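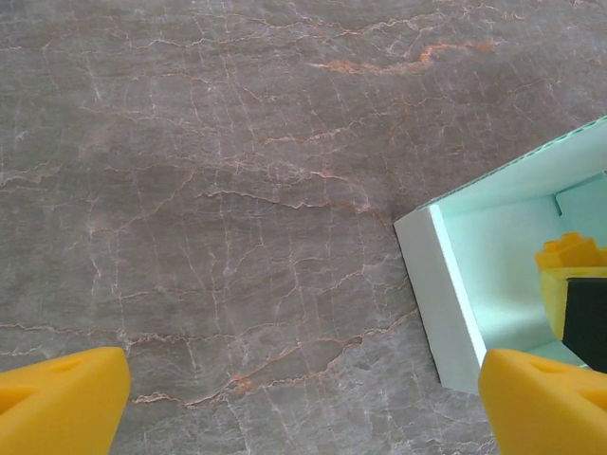
Orange lines in brown marble worktop, is it rust or is it the stone?

Posted by Starkwood on 17 July 2018

Hello all. We moved in February to a flat with a marble worktop in the kitchen. The color is grayish brown, with many thin white veins that go mostly sideways, and between them some lines of orange and pink. One orange line is very bright. In another place there are several together, with small reddish flecks in them.

My mother-in-law is convinced that it is rust from a wet pan and that I must take it out with lemon juice. I have tried only dish soap and a soft cloth, 3 evenings one after another, and the orange did not change at all. With the fingernail I feel nothing, it is smooth like the rest. I wish to know if this can be a stain, and how do I clean such a surface every day without doing damage. Also I would like to know if I should seal it again. The previous tenant left no papers.

Jang
1571 posts

Please do not use lemon juice! Vinegar also not. Marble is eaten by acid and you will get a dull spot which stays until somebody polishes it.

What you write sounds to me like natural veins. Iron in the stone gives orange and reddish color, and it is inside, so the soap cannot move it. A rust stain from a pan has usually the shape of the pan, a ring or a part of a ring, and it goes across the veins without following them. Yours follow the same direction as the white ones, if I understand well.

For every day: warm water, a drop of mild soap, wipe with clean water, then dry with a towel. For the sealing, put a spoon of water on a corner and wait 10 minutes. If the stone becomes darker under the water, it drinks, and you should seal. If it stays the same you can leave it for now.

Clurnalport

I had the same in my old house and used baking soda paste, it was fine. But mine was granite I think.

Starkwood

Thank you Jang. I made the water test near the window and it became a little darker, so I will buy a sealer for natural stone. The lemons go in the tea.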